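# The Night Build at Branotdale
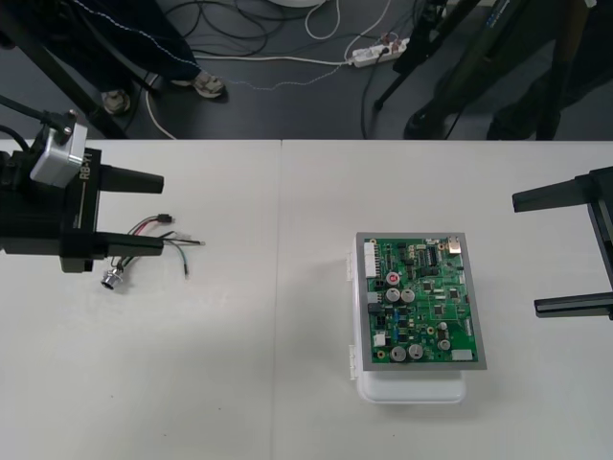 Why would a planner wait when both arms are free to move? It waits when it has no estimate it trusts, and a free arm is no help to it until the estimate comes good.

I must have said that a hundred times in my first winter at Konutside, mostly to visitors, and once, rather late, to the vending machine. We were five people then, in two rooms at the bottom of Branotdale, and we had named our planner Lai, which was short and easy to type when your hands were cold.

Lai was a patient piece of software. You gave it a goal — plug goes into header, say — and it would lay out its branches, throw most of them away, and settle on one with what I always felt was a little sigh, though that was only the fan in the cupboard. Perception came from Skavomano, a package we had bought in February and had been quarrelling with ever since. Skavomano was certain about everything. It would report a connector's pose to the tenth of a millimetre and then, a moment later, report it somewhere else entirely, with the same confidence.

So Lai waited. It waited so politely and for so long that the others went home, one after another, and I was left with a mug of tea and the log.

The note I made that evening is still in the repository, dated 11/22/19, and all it says is "line 2,669, look at the clock". I had been scrolling for hours by then, past pose after pose, and it was only because I was tired and reading the wrong column that I saw the timestamps. Two processes, each keeping its own time, and drifting apart ever so gently, like an old couple on a long walk. Skavomano wasn't lying to us at all. It was telling Lai perfectly good things about a moment that had already gone by.

I changed the one line. I made both of them ask the same clock, ran the tests, ran them again because I didn't believe them, and started the job.

Lai laid out its branches. The fan in the cupboard sighed. Then the log, which had said WAITING all that evening and most of the week before it, said PLAN ACCEPTED, and I found I had stood up without meaning to and was holding my tea in front of me as if somebody had proposed a toast.

I didn't ring anyone. I wrote the commit message, which took me far longer than the fix, and sat down again to watch the lines come in.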